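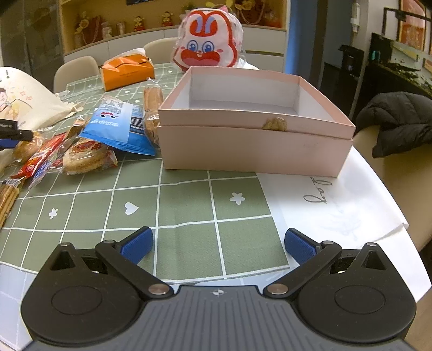
Elstead opens up its grasp planner, home tables first

Tech news
20 January 2024
By Natalie Oakley

Quick one before the long piece next week. Elstead, the small robot software outfit in Wandmont, has put its grasp planner out under an open licence. Went up last night. Code, docs, a trained model and a slice of the training data, all in the one repo.

The planner is called Tronomthorpe (after a street, apparently, I did ask). It takes colour pictures from a camera at the wrist and puts out a short run of gripper moves: where to go, what angle, how wide to open the fingers. Then it looks again and does it over. No depth camera needed. No 3D model of the thing you want picked up either.

What sets it apart from the last release is what it learned on. The old one, from September, was trained nearly all on bench setups. Plain mat, blocks, mugs. Fell over badly as soon as you gave it a real kitchen table. The new one had 700 recordings made with hand-held grippers in people's homes, with the stuff left where it was. Snack packets, gift boxes, paper, bags, patterned tablecloths, jackets over chairs.

"Clear wrap was the killer," said Vasco Serrano, who looks after the perception side. "You've got a loaf in plastic, the planner sees the bread and goes for the bread, and the edge it should be worried about is the plastic, a centimetre or two further out. We rewrote that part twice."

The rewrite splits the job up. One part of the network guesses where an object ends, another guesses how sure it is about that. If the two don't line up, the arm slows down and takes a second look from a bit to the side. Costs time. Serrano reckons it's worth it and the forum crowd mostly agree so far, though there's already one long thread about whether the slow-down should be off by default.

Boxes with lids get their own handling too. A lid stacked on its base can look like one solid lump from low down, and the old planner would happily close on both halves. Now it looks for the seam first. Uriel Cabral wrote most of that and says its still the bit he trusts least. Pale colours are hard for it, and so is anything lying across the join.

Printed patterns were the other headache. Hearts and flowers on a tablecloth kept getting picked as targets. Cartoon faces on bags, same deal. Cabral's fix was fairly dull: use the gripper's own motion between two pictures to check if a thing sits up off the surface. If it slides along with the cloth, leave it alone.

What you get in the download:

The planner itself, Python with the slow bits in C++
A viewer for stepping through recordings and seeing what the planner wanted to do at each point
Calibration tool for wrist cameras, allow 10 minutes
5 worked tasks, lid opening included

What you don't get is the full data set. Elstead is holding most of that back while it sorts out permissions with the households. Noura Saab, who runs the data program, wouldn't give a date. "People let us into their dining rooms. We're going back to each of them before anything else goes up."

On hardware, it wants a decent graphics card to run at full rate. Wissam Awad at Abu Hammour, a lab that's had early acces for a while, told me by email they run it on an older desktop at roughly half speed and it's fine for table work. Not fine for handing things to people, the lag shows. His group has a patch for two-finger grippers with soft pads, and that's meant to get merged in the next release.

Couple of known problems at launch. The viewer crashes on recordings longer than 900 seconds. The calibration tool doesn't like mirrored cameras and won't tell you why it quit. Loose paper hanging over a table edge is listed as unsupported for now, the planner just skips it.

Licence covers commercial use so long as you keep the notice in. Bug reports go to the repo, not to the Elstead inbox, they were very clear on that.

Longer chat with Saab and Cabral to come, including the bit on labelling that I've had to cut for space.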